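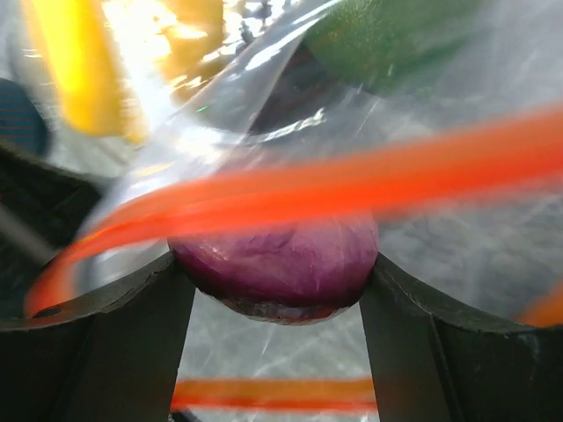

A purple onion, held between two black gripper fingers.

On Keeping Onions Through the Winter

The parish of Troltuvthorpe has grown onions for sale since at least 1740, the year in which they first appear in the rent book of the Ovmont estate. The entry is brief. A tenant was permitted to settle part of his autumn rent in strung onions, to be delivered "sound and of this year". I have been reading the rent book over several months, with the kind permission of the estate office, and I wish to set down here what it has to say about storage, together with some observations from my own shed.

The first point to note is that the estate took storage more seriously than growing. There is almost nothing in the book about sowing or feeding. There are, by contrast, repeated instructions on lifting and drying. Onions were to be lifted once the tops had fallen of their own accord, and tenants who bent the necks over by hand to hurry the crop were to be paid less. Many gardening books of my childhood recommended bending the necks. I followed that advice for years and lost a good part of each crop to neck rot before the new year. I have since stopped, and my losses are smaller, although I have kept no proper record and would not wish to claim more than that.

After lifting, the crop was spread on hurdles in the open cart shed. The book allows 20 days for this in a fair autumn and does not say what was done in a poor one. My own practice is to use old slatted bed bases raised on bricks, with the doors open at both ends of the shed. The onions are turned once a week. They are ready when the neck is thin and tight and the outer skin rustles when handled. Any with thick necks are taken to the kitchen and used first.

Red and purple onions need a separate word. They are generally held to be poorer keepers than the brown sorts, and in my experience this is fair. I grow two kinds. Landimari is flat, mild and early, and should be eaten by November. Ondrejka is rounder and a good deal stronger, and with care it will last until the frosts have finished. It came to me from Vlasta Vaněk, who brought seed with her when she moved to the village and has handed it out every spring since. She considers it wasted in soup. I would add that it loses its colour almost entirely when boiled, and that a spoonful of vinegar in the pan will bring some of it back.

On stringing, the rent book is silent, presumably as everyone knew how. The method used in this village employs a single loop of twine hung from a nail. The first onion is tied into the bottom of the loop, and each one after it is wound in by its dried top, twice around both strands, and pushed down firmly on the one below. The string should be turned slightly as the work goes on so that the weight is even. Strings longer than an arm are awkward to carry and tend to shed their lowest onions on the way to the kitchen.

Nets are quicker, and I make no objection to them. Trays are acceptable if the onions lie one deep. Sacks are a poor choice in any quantity – a soft onion in the middle of a sack will not be found until its neighbours have gone the same way.

The largest delivery recorded in the book is of 4000 onions, received at the Ovmont kitchens in a single load. Against it the steward has written that 913 were "sent back soft". No reason is offered. The following page has been damaged by damp, and I have not been able to establish whether the tenant was charged for them. The same family name appears again two rents later, paying in eggs.

Temperature is the remaining matter. A cool, dry, airy place is wanted, and a heated kitchen will not serve for more than a few weeks. A light frost in the shed does less harm than one might expect, provided that the onions are left alone until they have thawed. Handling them while frozen bruises them, and the bruises rot. In hard weather I lay sacking over the trays in the evening and lift it again at about nine in the morning.

I hope to deal with shallots separately. The estate appears to have held strong views on them, and the handwriting in that part of the book is considerably worse.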